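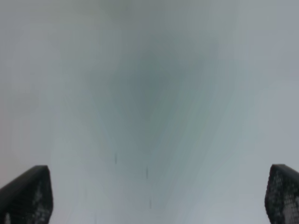 Orari Fit-Out - Surfaces and Finishes Working Group
Minutes of meeting, 14 Nov 2023
Present: site management, finishes contractor (Cutano), furniture supplier (Esico), cleaning contractor (Reddy), client representative
Apologies: electrical

1. Minutes of the previous meeting
Accepted with one correction. Item 4 should read "satin," and the word "matte" is to be struck. The color schedule was right and does not change.

2. Wall color, ground floor
The client representative confirmed the pale gray for the main room and the corridor. The gray-green stays for the reading corner only. Cutano asked whether the corner includes the return beside the door. It does. The line between the two colors is to fall on the inside corner.

Cutano reported that the gray looks blue under the new ceiling lights and closer to green in daylight. The group looked at both sample boards at the window and again at the back wall. The client is content with the shift. No change to the mix.

Total area to be painted is 1,521 square feet, including the corridor. Cutano's earlier figure left out the corridor and has been withdrawn.

3. Marks and touch-up
Scuffs were reported at chair height along the long wall. Esico believes they date from the delivery of the stacking chairs. Cutano believes some are older than that. The cause was not settled and the group agreed not to spend more time on it.

Agreed method: wipe with a damp cloth and mild soap, let dry overnight, then touch up only what remains. Touch-up is to be done with a small roller. Brushed patches on the test panel showed streaks when seen from the side, and the client will not accept these on the long wall.

Reddy asked that no abrasive pads be used on any painted surface. Agreed. The pads now in the supply closet are for the sinks and will be labeled.

4. Tables
Esico has delivered 50 tabletops. Legs for all but two are on site. The remaining legs were sent with the wrong bolts and have gone back.

The client asked about cleaning. Esico's sheet allows warm water and a soft cloth, and advises against anything with bleach. Reddy currently uses one spray for every surface and will check the label before the next visit. Until that is done, tables are to be cleaned with water only.

Felt pads are to be fitted under all legs before the tables are moved off the protective sheeting. Esico will supply the pads. Fitting was not in the original order - the client will treat it as a small extra and wants the price in writing first.

5. Fabric panels
Delivery of the sound panels for the back wall is still open. Esico offered a paler fabric that is in stock. The client prefers to wait for the color ordered. The fixing strips can go up in the meantime, provided Cutano has finished the second coat on that wall.

A question was raised about vacuuming the panels. Esico advised a soft brush head, low suction, top to bottom. Reddy to add this to the cleaning plan.

6. Costs
Filler, rollers and masking tape bought since the last meeting came to $119. Approved. Receipts are with site management. The repaint allowance for May is untouched and is to stay that way until the first inspection.

7. Any other business
The window film in the corridor is lifting at one corner. Site management to contact the installer.

Leftover paint is to be kept in the supply closet with the room name and mix code on each lid. Cans without a code will be thrown out.

Actions
Cutano - second coat on back wall; touch-up on long wall after cleaning
Esico - replacement legs and bolts; price for fitting felt pads; delivery date for fabric panels
Reddy - check spray label; label abrasive pads; update cleaning plan
Site management - window film; file receipts
Client - written approval of extra once priced

Next meeting to be set when the panel delivery date is known.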